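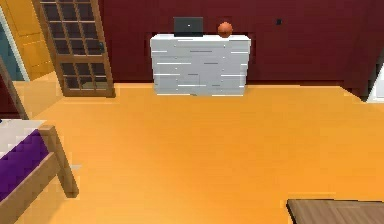
*2 min read*

Pre-run inspection – bedroom room file, Trusside team, sim round

Checked by: Sofia Morais. Second pair of eyes: Nicanor Bravo. Started 16:30, finished when the computer room shut.

Tick = fine. Cross = fix before anyone presses run. Question mark = ask Vasco.

**Room file**

- [x] Loads without errors. Slow on the old machines, fine on the two by the window.
- [x] Floor is solid all the way across. Dropped a test cube at both ends, stayed put. Last version it fell through near the door.
- [x] Dresser flush to back wall. No gap for a wheel to get stuck in.
- [ ] ✗ Dresser front blurry, can't tell one drawer from the next. Needs the bigger texture. Matters for the "open a drawer" task, not for this one. Nicanor to sort.
- [x] Door open. Keep it open, the route goes out that way in part 2.
- [ ] ? Threshold by the glass door – is the lighter strip a real step or only painted on? Collision view says flat. Ask Vasco.
- [x] Bed corner and footboard post both have collision on. Post is the one the base clips when it turns early, see the May log.
- [x] Table, front right. Collision box matches the top now. It was sticking out past the corner before, robot kept stopping for nothing.

**Objects**

- [x] Laptop on dresser, lid up. Set to FIXED. Do not change this, it is an obstacle and not a target.
- [x] Basketball on dresser, right of laptop. Set to MOVABLE.
- [ ] ✗ Ball friction still at default. Nudge the dresser and it rolls. Ermelinda had a value that worked, its in her branch somewhere – please merge!!
- [ ] ? Ball sits near the back edge. Can the arm reach over without touching the laptop? Abílio thinks yes. Needs a dry run with the arm loaded.
- [x] No spare objects left over from the Henriques room. Searched the list by name.

**Robot settings (check before loading the robot in)**

- [x] Speed cap on.
- [x] Joint limits on. Someone had them off for testing, pls put them back when you finish.
- [x] Start pose saved on open floor between bed and dresser, facing the dresser.
- [ ] ✗ Emergency stop key does nothing if the console window is on top. Click the sim window first. Proper fix wanted before the Brorno round, we lose points for a late stop.
- [x] Run timer stops at 30 seconds.

**Files and logs**

- [x] Backup on the Meltton drive, and one on the stick.
- [ ] ✗ Log folder full of runs called "test" and "test new" and "test new REAL". Seed 19 is in there and we need it. Rename yours.
- [x] Seed written on the whiteboard.

**Comments**

Sofia – happy with the room itself. Not happy with the stop key. I'd leave full speed runs until thats done.

Nicanor – texture tonight if I get home in time, otherwise use it as it is. Light switch thing on the back wall has no collison, left it, too high to matter.

Abílio – tried the reach on paper, it clears if we come in from the right. From straight on it's tight.

Vasco – strip at the door is painted on, flat, carry on. Change the ? to a tick.

Ermelinda – friction merged. Reload the room or you'll get the old ball.

**Result:** slow runs OK. Full speed NO until stop key is fixed and Sofia has rechecked.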